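From the training workshop: the cabinet is ready for the summer course

In June we start again the evening course on control cabinets, and this time the people of the Flillton group will work on a cabinet which we have wired new from the inside. Many of you asked at the last meeting what has changed, so I write it down for everybody, also for those who will join us only in the second half.

The cabinet itself is the same as before. We kept the body and the door, and we took out all the old wiring, which had been repaired so many times that the drawings did not fit any more. Ulises Garrido from the Cleltgate workshop made new drawings in the winter. They have 22 pages and you can take a copy from the shelf next to the entrance. Please do not write in the copy that hangs on the wall.

For the wiring we used 175 metres of single wire, and a little was left on the rolls. We put a number on both ends of each wire, following the drawings. This was the slowest part of the work, and I think we spent more evenings on the numbers than on the wires. If you find a number that is not the same on both ends, please tell me or Ulises, and do not change it yourself.

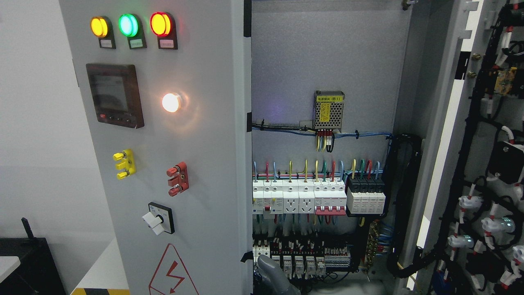 The open cabinet with the three lamps lit on the door: yellow, green and red.

On the first evening we stay with the door. You will learn to read the meter, to follow each lamp back to its terminal and to find the selector switch in the drawings. The yellow and the red binding posts are for the measuring exercises, and we come to them in the second lesson. Please look also at the warning sign at the bottom of the door. It is meant seriously, and before any work inside we switch off, lock the main switch and measure.

After this we go to the back plate. The power supply sits in the upper part, with the blue wires tied in a bundle near it, and the modules are on the rail lower down. I ask you to leave the cable ties closed until the lesson about bundles. Last year we lost one complete evening because somebody had opened them, and the wires had to be sorted again.

The course costs 76 euros for members of Pasow, and the printed drawings are included. Please bring your own small screwdriver, a side cutter and closed shoes. Ferrules and wire we have enough: Zapata has given us a box with 700 ferrules in different sizes, for which we thank them very much.

We begin at 18:30 and the door is open from 18:00. Who wants to take part can write the name on the list in the workshop or give it to Ulises. There are still places in the second group.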